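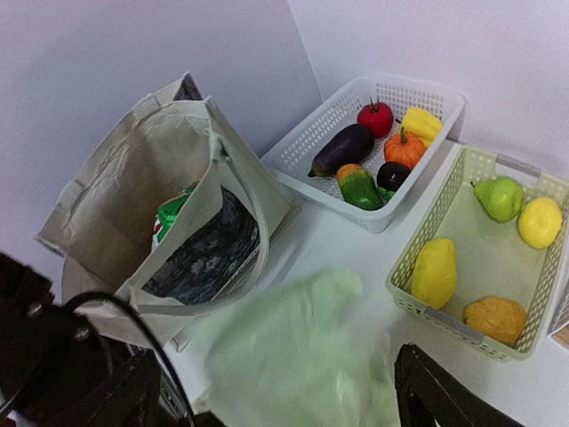
The big tote, with the baskets beside it.

The bag question

When I moved to Helcombe I owned one suitcase and a very good umbrella. I did not own a shopping bag. In the town where I grew up, the shop gave you a thin plastic bag for everything, even for one lemon, and at home the thin bags lived inside a bigger thin bag on the kitchen door. So in my first week here I came out of the shop on Wallin Street with milk under one arm, bread under the other and six onions in my coat pockets. It was raining, and the umbrella stayed closed.

I have thought about shopping bags much more than I expected to since that day. This is partly the fault of my work, for I write about household things, and partly the fault of my kitchen, which is small and has no place for mistakes. A bag that is wrong for the shopping becomes a problem on the table very quickly.

The large canvas tote is the one I want to defend. Many people laugh at it a little. It comes free with a magazine subscription, or from a museum shop, it has a big picture on the front, and at the end of the year there are ten of them on a hook and all of them are creased. I understand the complaint. But I carried my food home for 18 months with almost nothing else, and I learned some things which I would like to pass on.

The first is that the size of the mouth is more important than the size of the bag. I had a tote from the market in Brondport which was deep and narrow, like a sock. It could hold a whole week of food, and I could not find anything in it. When I put my hand in for the eggs I had to take out everything above them. The wide one stands open on the table by itself, if the cloth is thick enough, and I can look down into it and see what I bought. With a thin cloth the rim falls inwards and you need one hand for the bag and one for the food, so the packing takes twice the time.

The second is the straps. A long strap is for the shoulder and a short strap is for the hand, and the makers often choose a length between the two which is good for neither. Before buying, put the bag on your shoulder over your winter coat, even in August. In the shop I am sometimes looked at for doing this. I also look at the place where the strap is sewn to the rim, and I pull. If the stitching makes a small noise I put the bag back on its hook.

Then there is the matter of what goes into it. My rule, which I took from a neighbour and have never improved, is that the bag is for packets and the basket is for things that grew. Crisps, sweets, biscuits, rice, coffee and anything else with a sealed edge can lie in the tote in any order, provided that the crisps are near the top. Tomatoes and soft fruit do not like this company. They go in a plastic basket with holes in the sides, the same kind one uses for rinsing, and I carry it on my arm like a grandmother in a picture book. At home the basket goes directly to the tap.

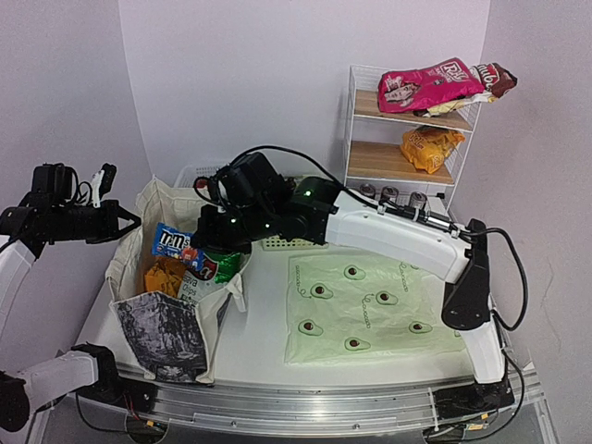
I should say something about snacks, because they are the true test of a bag. A packet of crisps is mostly air and takes more room than its weight deserves. Put it in first and it will be crumbs. Put it in last and it will jump out when you run for the bus. What I do now is to stand the heavy things at the bottom, lay the sweets over them, and push the crisps down along the side, upright, where the cloth holds them. A bag of chocolate sweets is the easiest passenger I know. It bends to fill any hole, it does not mind being on its side, and it is the first thing that everybody in the house looks for when I come in.

For this article I bought two totes and used them for one season each. The Doster is thick and a little stiff. It weighs 400 grams when it is empty, and you feel this on the way to the shop, but it stands up well and the corners do not sag. The second one, from a stall near Brondport station, weighs more, 600 grams, because it has a double bottom. I liked it very much in the beginning. After the first wash it became shorter by the width of 2 fingers, and the printed picture on the front went stiff and began to show cracks along the folds. It still carries potatoes.

On washing, I can report that cool water is enough and that a printed panel should be turned to the inside. I dry the bag upside down over the back of a chair, with the mouth pulled open. I do not iron it. A friend irons hers, and they are beautiful, and she is afraid to put leeks in them.

The unpacking is the part I enjoy most, I think. I clear the table completely first. The tote stands at one end and the baskets at the other, and I take the things out by hand in the order in which they will be put away: cold things, then cupboard things, then the things for the drawer which I pretend is secret. The empty bag is shaken over the sink. There is always a piece of onion skin in it, also in weeks when I bought no onions.

Last winter I gave my second-best tote to a student who had just moved into the flat below. She had come up the stairs with yoghurts in her hood. She said she would bring it back when she had found one of her own, and I told her there was no hurry, I have nine.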